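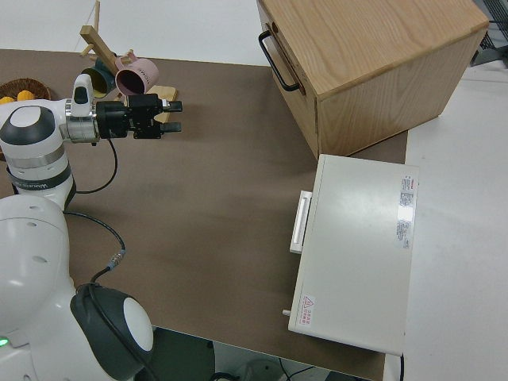

Flisgate Open Day Recordings

Summary
Recordings from the July open day at the Flisgate lab. Visitors watched a single-arm robot run short tabletop tasks on a kitchen-style setup, then picked the next task from a printed list. Everything that ran in front of the public was kept, failed attempts included.

Contents
episodes/ – 300 episodes, one folder each
tasks.txt – task list as shown to visitors
notes.csv – operator notes, free text
splits/ – train and held-out lists

Setup
One arm with a parallel gripper at a brown tabletop. Objects include a mug tree with mugs, a wooden cabinet box with a drawer, and a white appliance with a bar handle. The workspace camera is fixed. Object positions were reset by hand between episodes and vary slightly.

Episode format
Joint positions, gripper opening and camera images share one clock. Episodes end at 90 seconds or when the operator presses stop. An episode stopped early has stop_reason set to 2. Do not treat this as failure; check the success column in notes.csv.

Known issues
Episodes from the first morning session have no gripper readings. The logger was restarted before the second demo.
Task names in tasks.txt and notes.csv differ in case.
Audio was not recorded. Visitor questions are not included.

Loading
Use the Grolwood reader, version 2 or later. Older versions drop the last image of each episode.

Contact
Satish Krishnan, Flisgate lab. Report bad episodes by folder name.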